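Comunidad Fernell · Demostración manual y teleoperación

Demostraciones de doblado de ropa: ¿pinza de mano o control remoto?
Publicado por taller_nistgate

Estimados miembros: nuestro grupo prepara una serie de demostraciones de doblado sobre una cama, con pantalones y otras prendas. Disponemos de 30 episodios realizados con pinza de mano.

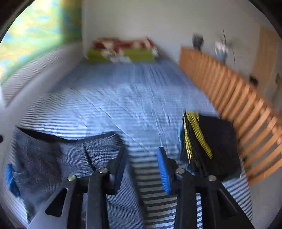
Solicitamos orientación sobre la conveniencia de repetirlos por teleoperación, así como sobre el número mínimo recomendable.

dodstead_lab
Se aconseja conservar la pinza de mano. En tejidos, el operador corrige el agarre con mayor naturalidad. Nosotros reunimos 192 episodios y descartamos 19 por movimientos bruscos. Conviene iniciar cada toma con la pinza abierta y variar la posición de la prenda.

m_fernell
Depende del robot.

soporte_textil
Con 80 episodios por tipo de prenda obtuvimos un resultado aceptable. Verifiquen previamente que el brazo alcance toda la superficie de la cama; en nuestro caso no llegaba al extremo opuesto y fue preciso repetir la serie.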